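# Osside tidying cell

The **Osside tidying cell** is a two-arm robot setup built for picking up small litter in furnished rooms. It was put together at the Redard workshop in Hirenville, and it is best known among the people who run it for its care routine, a wonderfully thorough set of habits written down by the technician Florian Courtois. The cell works on ordinary carpet among ordinary furniture, and much of its upkeep follows from that.

## Layout

The cell has two arms with white casings, each ending in a gripper. They share one controller and one power supply. In the usual job, one arm picks an item off the floor while the other minds the wastebasket. Either arm can take either role, and the roles are swapped at every service so that the joints wear evenly.

The room is part of the machine, as far as setup goes. A wastebasket, a nightstand with a lamp, and a sofa are all entered in the cell's room map, and a shift in any of them means a new mapping pass. The sofa matters most. Its front is the limit of the right arm's low reach, and a loose cover can hang farther into the room in the afternoon than it did in the morning!

## Setting up

Setup starts with the arms powered down and folded. The bases are leveled first, then the arms are brought up one at a time and sent to their home positions. A full homing run takes 4 minutes per arm. Courtois's notes are firm that the second arm stays off until the first has finished, and the controller has been locked to work that way ever since an early mix-up in which both arms homed toward each other.

Next comes the floor touch. Each gripper is lowered until its fingertips just meet the carpet, and the height is stored at several spots. Carpet gives a little under pressure, so the touch is done at the lowest speed setting. Set the height too high and the fingers close on air above a flat item. Set it too low and they drag, which fills the pads with fiber in no time.

The last step is the bottle test, a lovely small check that exercises nearly everything at once. An empty plastic water bottle is laid on its side on the carpet, and the arm must close on it, lift it, and carry it to the basket. A bottle is slick, light, and quick to roll. If the two fingers don't arrive together, it gets nudged away before the grip is made, so a poor finger alignment shows up right away. Clear plastic is also hard on the vision software, and that makes it a fine test of the lighting as well.

## Cable care

The right arm's cable runs on the outside of the casings, with slack left at the elbow. This is the part that operators learn to watch. The loop has to be long enough for the arm to stretch out fully and short enough to stay clear of the floor and the sofa cover.

The check is done by hand. With the power off, the arm is moved slowly from folded to fully extended and back, and a finger is run along the cable at each joint to feel for twists or flat spots. The cable is changed every 800 running hours whether it looks worn or not. Old cables are kept in a drawer, tagged with their hours, and they make a terrific teaching set for new operators.

## Gripper service

Fingertip pads are the cell's main consumable. They are wiped with a damp cloth before each session and replaced after 500 grips on the rougher test items, or sooner if the edges start to curl. The Vachon pads used now press on without glue. An earlier set was glued, and taking those off meant a good deal of scraping.

The circuit boards on the gripper sit close to the work, so dust is the enemy. They are cleaned with a soft dry brush, always brushing away from the connectors. Compressed air is not used, as it pushes carpet fiber deeper into the finger linkage. After any work on the boards, the gripper is opened and closed 25 times with nothing in it while the operator listens for clicking.

## Common faults

- **Bottle rolls off before the grip closes.** One finger is leading. Realign the pair, then repeat the floor touch.
- **Arm stops short of the basket.** The basket has usually been moved. Run the mapping pass again before looking for anything deeper.
- **Wrist shakes at full reach.** Check the elbow slack first, then the wrist screws.
- **Grip feels weak late in a session.** Wipe the pads. Replace them if the fault comes back.

## Records

Each service is written up on a paper sheet kept beside the controller, with the cable hours at the top and the pad change below. The sheets from the first December are still consulted, mainly for Courtois's sketches of the elbow loop, which remain the clearest guide to how much slack to leave. 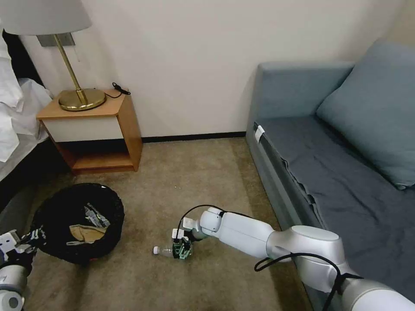
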